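Course notes, week 4
Measurement in the small laboratory: blanks, standards and drift

In the first three weeks we spoke about volume and mass. This week we start with signal. A bench instrument gives a number for everything you put in it, also for clean water, and the student must decide which part of this number belongs to the sample.

Please read the Clurkingate handout before the exercise, especially the pages on dilution. The Edico sheet is optional.

1. The blank

A blank contains everything that the sample contains, except the substance you want to measure. It goes through the same steps, in the same type of tube, with the same waiting time. Many students prepare the blank at the end, from what is left in the bottle. Please do not do this. Prepare it first and measure it first, then measure it again after the last sample.

If the blank reads 40 units and the sample reads 1058 units, the corrected signal is 1058 minus 40. Write both raw values in the notebook, never only the difference.
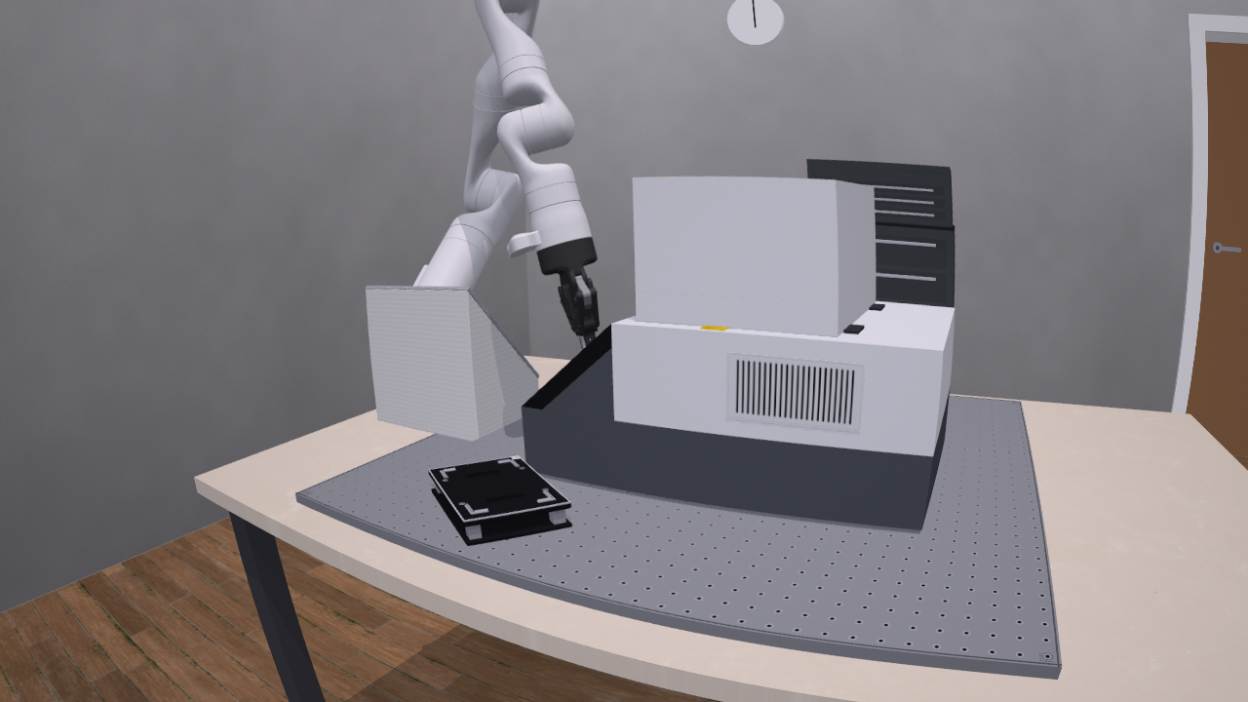

One written comment from last term's group asked why we should subtract the blank at all when it is so small next to the sample. For a strong sample the question is fair, the writer said, and the result hardly changes. It is a good remark. But the same blank must serve also for the weak samples. When a sample reads 80 units, a blank of 40 is half of the signal, and without the correction the answer will be double.

2. Standards

A standard is a solution with known concentration. We use it to turn units of signal into units of concentration. In this course the top standard is always 1000 micrograms per liter, and the others are made from it by dilution. Make each dilution fresh from the top standard. If you make the third from the second and the fourth from the third, a small pipetting error in one tube travels to all the next ones.

Plot the signal against the concentration before you calculate anything. If the last point bends down, you are outside the linear range – take this point away from the line and dilute your strong samples.

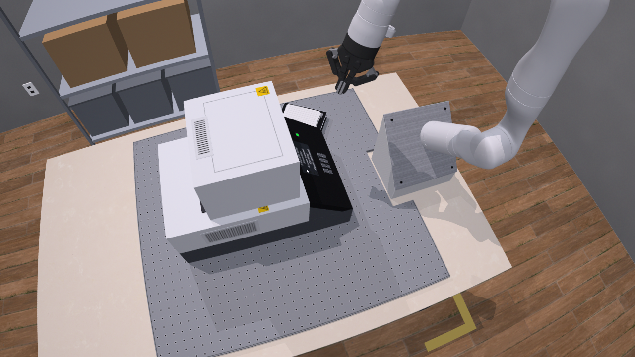

Figure 2. Bench instrument with barcode labels and warning stickers.

3. Drift

Drift is a slow change of the reading while the sample stays the same. The lamp gets warm, the room gets warm, the solution evaporates a little. To find drift, measure one middle standard at the start, in the middle and at the end of the run. Record the time next to each reading.

When the three readings go steadily up or down, you can correct with a straight line between them. When they jump, do not correct – stop and look for the cause. An air bubble is the most common one.

For the exercise

Use the Aguirre data set for question 1 and the Moltetti data set for questions 2 and 3. In the Moltetti table the blanks are already subtracted, in the Aguirre table they are not. Show your plot and your raw values. Hand in on paper, one copy for each pair.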